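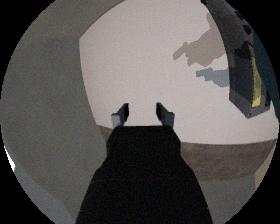 Wrist view from the sim, gripper open over the tabletop, nothing in it.

Can any of these arms do real chores yet?

benchrat_40
Posted Thursday, April 17, 2025

I run a small parts shop and I keep getting asked why I don't have an arm doing the boring stuff. Sorting hardware into bins, wiping down the bench, putting tools back. So I've been working in simulation with the Plivov package before I spend money on anything. The task is to pick one part off a table and put it in a tray. My last batch was 200 tries and it finished 136 of them. In a simulator, with one part. I don't see how that gets me to a clean bench. Is anybody here getting useful work out of one?

millwright_dee
Depends what you call a chore. We have had an arm loading a lathe at Iturra for years and it never complains. Same blank, same spot, same chuck. Putting tools back is a different job because the tools are never in the same place twice.

benchrat_40
Right, but the lathe is a fixture problem. I could do that with a chute and a cylinder.

sockdrawer
I'll disagree with the gloom. 136 out of 200 is decent for a first batch. What are you training on? I went from worse than that to nearly always getting it by adding more starting positions and changing the lights around. Look at the shadows on that table, they have hard jagged edges. If every run has the same lighting the thing can end up using the shadow as a landmark.

millwright_dee
And then somebody opens the bay door in the afternoon and it's lost.

sockdrawer
That's why you vary it.

pellet_stove
I did the home version. Goal was unloading the dishwasher. Got plates working, flat ones, if I racked them with a gap between. Bowls no. Silverware no. I was spending more time setting up for the arm than it takes me to empty the machine. It's been in the garage since December.

quietforklift
Same here with laundry. Towels are fine if you don't care what the fold looks like. Fitted sheet, forget it.

sockdrawer
You two are judging it on the hardest stuff in the house. Wiping a table is doable now. It's one tool and one flat surface.

quietforklift
One flat surface with nothing on it. Mine has mail, cups and a kid's homework on it. Moving all that is the chore.

benchrat_40
Quietforklift has my problem exactly. The wiping takes me a minute. Deciding what's scrap and what's a customer's part takes the rest.

Sockdrawer, I train on 40 demonstrations, all with the same light. I'll change that and run another 200.

millwright_dee
What did they quote you for the hardware?

benchrat_40
2537 for a used arm from Senthorpe, gripper included, no controller. I'm holding off until I see the next batch.

pellet_stove
I'd sell you mine for less if you can pick it up.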